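Search tickets

Overview Tickets Runs Docs Sign in

Support > Clavumano > Teaching by hand > Pushing task drifts left

Status: open
Product: Clavumano teleop kit on a Hokura arm
Submitted by: Alistair Tosh

I was told when we bought the kit that a person with no programming could teach the arm a pushing task in an afternoon. We have now spent 4 afternoons on it. I would like someone to tell me whether the fault is in my hands, in the leader handle, or in the claim.

The task is simple. The operator holds the leader handle, the arm follows with its rod, and the rod pushes a named block to a named spot on the board. We recorded 27 demonstrations and trained on all of them with the default settings. On playback the rod comes down left of the block nearly every time. When it does make contact, it catches a corner and spins the block instead of pushing it.

Already tried, before you ask:

- Re-ran the handle calibration twice. Passed both times, for what a green check mark is worth.
- Swapped the handle cable.
- Lowered the playback speed. It misses more slowly.
- Had a second operator record a fresh set. Same drift to the left, so I don't accept that it's my technique.

The first answer I got from the help desk was "record more." I don't see why more of the same recordings would cure an offset. If the handle and the arm disagree about where the tip is, a hundred more runs will teach it the same disagreement.

Our layout at the start of a run is the mixed set of colored blocks on the wood board, all toward the back, with the front half left open to push into.

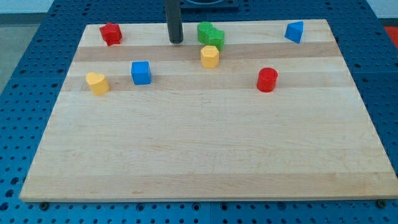
Darwish: I agree that more recordings won't fix an offset, and I'm sorry you were told that. Two questions. Do you zero the handle before every session or only after a restart? And when you record, are you watching the blocks directly or watching the screen? The second one matters a lot. An operator looking straight at the board corrects for a bad offset without noticing, and the corrections don't always end up in the log the way you'd expect.

We zero after a restart only. The manual says nothing about doing it per session. Both of us watched the blocks directly, as I think any sane person would.

I'm not convinced by the second point. If I was correcting by eye, then the arm was in the right place when it pushed, and the log should show the arm in the right place. Unless it logs the handle position and not the arm position. Does it?

Darwish: It does by default, yes. The setting is "record source" and it ships set to "leader." Please change it to "follower," zero the handle, and record 24 short pushes with a single block. Leave the others off the board for now.

Changed and zeroed. I'll do the 24, but I want it noted that this setting isn't in the setup guide, and that the old 27 are now useless to me unless the follower positions were saved somewhere. Were they? Leaving this open until I get an answer and see it hit a block square on.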